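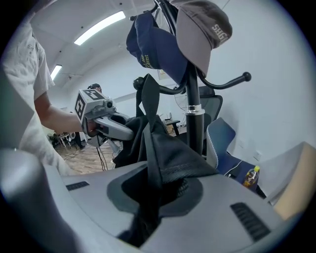 Hand-held grippers at a coat rack, with black fabric gathered in a gripper and two caps hanging above.

Ninness, which collects manipulation data with hand-held grippers, reissued its working rules in July. The earlier version ran to a single page and dealt mostly with charging and file transfer. The new one covers how an operator approaches an object, when a take is void, and who decides.

The revision followed an audit of 3756 takes recorded for Prakine, a garment-handling project. Reviewers accepted 3332. Of the rejected takes, 266 shared one fault: the marker cube on a gripper had been turned away or covered by cloth long enough for tracking to drop out. The remainder were split among early stops, wrong task labels and clipped audio cues.

Fabric is a hard case for any written procedure. A cap has a brim and a crown and can be specified by grasp point. A jacket or a length of black cloth has no fixed shape once it leaves the hook, and two operators will rarely take hold of it in the same spot. The rules therefore specify the approach and leave the grasp open. Jaws enter from the side, below the hook tip. The second gripper does not move until the first has closed. Neither hand touches the garment directly during a take.

Marker faces are wiped before each session and checked for lifted edges. Cables hang free below the grip and are never wrapped around the wrist. Bystanders may stay in the room but keep clear of the rack.

Void takes are kept. Under the old rules operators deleted them on the spot, and the audit could not tell how many had been lost at the Gronside site before upload. An operator now flags the take, enters a fault code and continues. Sessions are capped at up to 350 takes per operator, with a rest period at the midpoint.

Kao, which trains folding policies on the same data, asked for one further clause. Racks and chairs must be shifted between sessions, and the new positions logged. Ninness has adopted it for garment work only. Kitchen tasks stay under the older layout rule until the next review.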